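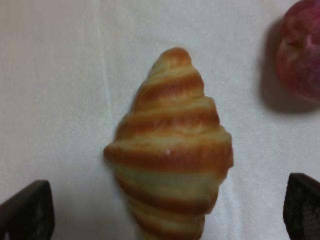

The croissant between the two fingers of the gripper.

How does a robot pick up a croissant?

When you take a croissant from a plate, you do not think about it. Your eyes find it, your hand opens, and your fingers know how hard to press. A robot has to learn each of these small things.

At the Saha after-school club, the pupils work on this problem with their teacher, Neelam Chaudhary. Their project is called Famerel. The club has 19 members, and the youngest joined in February.

The robot has one arm. At the end of the arm there is a gripper with two fingers, and near the gripper there is a small camera. The camera is like an eye on your wrist. It shows the food from very near, but it cannot see the whole table well.

First, the robot must find the right thing. This is more difficult when many things are on the table together.
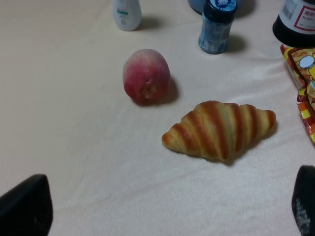

A peach is round, and it can roll away if one finger touches it too early. A croissant does not roll so easily, but it is soft and it can break. A bag of snacks changes its shape when you squeeze it. For this reason Elias Darwish, who is 12, writes a different plan for every object. In his plan he says where the fingers should go, how far they should open and how slowly they should close.

Then comes the lifting. Bilal Semaan moves the arm with a hand controller, and the computer remembers each movement. One try is not enough for learning. The club wants to collect 1000 tries, and in July 2024 they had 70. Bilal says that the most difficult part is to stop above the pan and not too far to the side.

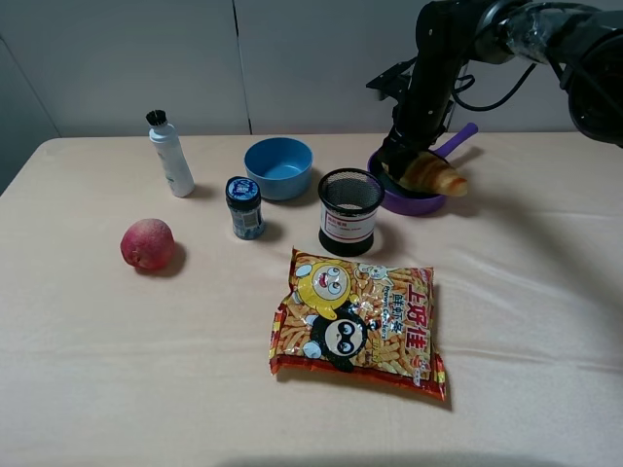
Why does the robot need to practise so many times?
Because the food is never in exactly the same place. If the robot learns from many different tries, it can also manage when the croissant is turned or moved a little.

You can try this at home. Close one eye, use only your thumb and one finger, and move a bread roll into a bowl. Do it 3 times, and turn the roll each time. Which way was the easiest to hold?

Contact: the Saha club desk | © Saha | Back to top
19 shares | 3 comments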